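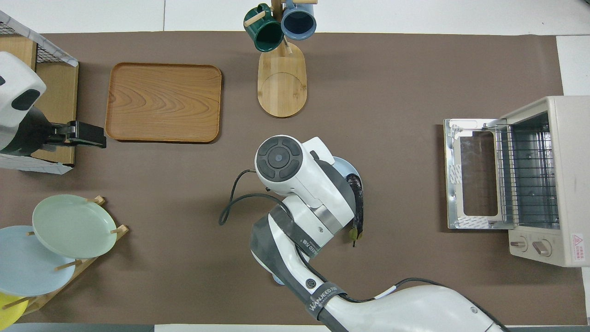
Tenants at Prosia had asked for quieter kitchens, according to Petberg, and the firm's new worktop mat is its answer. The Skiker mat is 8 mm thick and goes on sale in September in two sizes.

Petberg tested the mat in 60 rented flats. Noise from dropped cutlery was measured 721 times, with and without the mat - all readings were taken in the room below.

The mat is cut to order at the Pongsiri works. Trade price lists are available from the Petberg sales office.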